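Fitting a Metal Knob to a Clear Acrylic Panel

Last updated 18 August 2020

Applies to cast acrylic lids, sliding covers and small cabinet doors. Extruded sheet can be drilled the same way, but it melts sooner and needs a slower feed.

What you need

Acrylic panel, cut to size, film still on
Metal knob with machine screw (the Brestar short pattern is used for the lids in this series)
Plastic-cutting drill bit, one size larger than the screw
Nylon washers, two per knob
Scrap board for backing
Masking tape
Dodell plastic polish, or any polish without ammonia
Soft cotton cloth

Marking out

Leave the protective film in place on both faces. Measure from the finished edge, not from the saw-cut side. On a 100 mm lid, 38 mm from the front edge gives enough room for fingers. For larger panels, keep the hole center at least three hole diameters in from any edge. Put a square of masking tape over the spot and mark the center with a fine pen. Do not use a center punch. Acrylic cracks from the point outward, and the crack may not show until the screw is tightened.

Drilling

1. Clamp the panel flat on the scrap board. Pad the clamp jaws.
2. Set the drill to its lowest speed.
3. Start with light pressure until the tip is seated, then feed steadily.
4. Lift the bit every few seconds to clear the chips. If they come out as soft strings, stop and let the bit cool.
5. Reduce pressure before the bit breaks through. Most chipping happens on the exit face.
6. Remove the tape and clear the hole rim with a countersink turned by hand.

Mounting the knob

Peel the film back from the hole and trim it. Place one nylon washer on each face, pass the screw up from below and thread the knob on by hand. Tighten until the knob no longer turns freely, then add an eighth of a turn. A screw that is too long will bottom out inside the knob and leave it loose - shorten the screw instead of stacking washers. Thread locker must not touch the sheet, as many grades cause crazing. The Tratix screws sold for drawer fronts are too long for thin panels and have to be cut.

Cleaning and final check

Remove the remaining film and wash the panel with lukewarm water and a drop of dish soap. Dry by blotting. Paper towels scratch. Check the surface by tilting the panel under a lamp: faint scratches and smudges like those on the sheet with the short silver knob stand out against the blurred gray-white beneath it, while the bright glare along the right edge hides whatever lies under it, so turn the panel and look again from the other side. Wipe smudges with a damp cloth first and keep the polish for marks that remain.

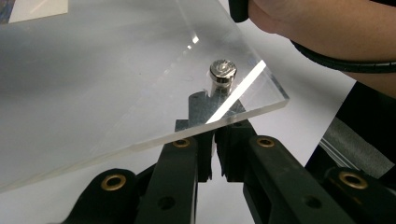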